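Lawn signs and leaflets: tips for the home workshop and kitchen table

Posted 2020-11-16 by Eirini Katsaros

The Pumton council campaign is over and plenty of garages are full of signs. These notes cover storing them, fixing them and getting the next mail-out folded without losing the use of your kitchen for a week.

Cleaning corflute signs
Hose off the loose dirt first, then wash with warm water and a squirt of dish soap. Use a soft cloth. Scouring pads take the colour off the print. Stand the signs on edge with the channels running up and down so the water drains out, and leave them overnight in the garage. Sticky residue from tape comes off with a bit of cooking oil, then soap again.

Storing them
Flat, off the concrete, printed faces together. A stack left leaning against a wall will have a curve in it by May and won't sit straight on a stake. If you have signs for more than one ward, put a sheet of cardboard between the Jetby pile and the Negri pile and write the ward on the edge in marker.

Stakes
Pull out bent staples with pliers before you put the stakes away. Split tips can be recut on a mitre saw at the same angle. For wire frames, rub off the rust with steel wool and wipe on a thin coat of oil. Bundle them with old bicycle tube — string slips.

Patching a torn corner
Cut a patch from a sign too far gone to keep. Glue it to the back, clamp it between two scraps of board and leave it for 30 minutes before you handle it. Clear packing tape over the front edge is good enough from the road. Where a sign has ripped away from a cable tie, punch a new hole further in and put a square of cloth tape on both sides first.

Folding leaflets
Clear the table completely and wipe it dry. Fold in batches of 200, crease with the back of a butter knife, and box each batch before starting the next. Osvaldo Benedetti folds for the Eletti ward and uses a wooden ruler for the crease, which works just as well on heavier paper. Keep the drinks on the counter.

Address labels
Print one test sheet on plain paper and hold it up to the window against the label sheet. If the lines are out, fix the margins in the file and leave the printer tray alone. Labels kept in a cold garage curl, so bring them indoors the night before.

Old signs
Check with your depot before putting corflute in the recycling, as many won't take it. It makes a decent drawer liner or a kneeling pad for the garden.

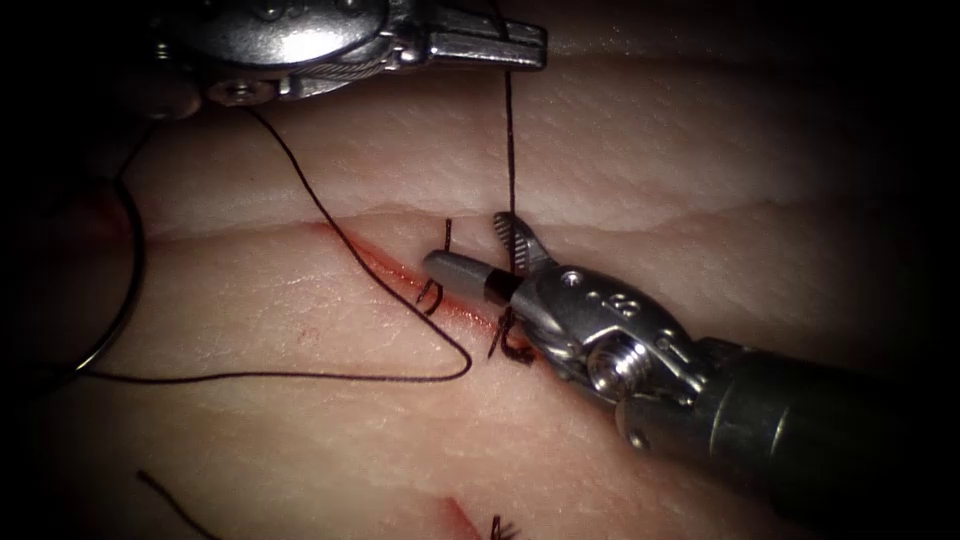

Black suture thread held in the jaws of a needle driver.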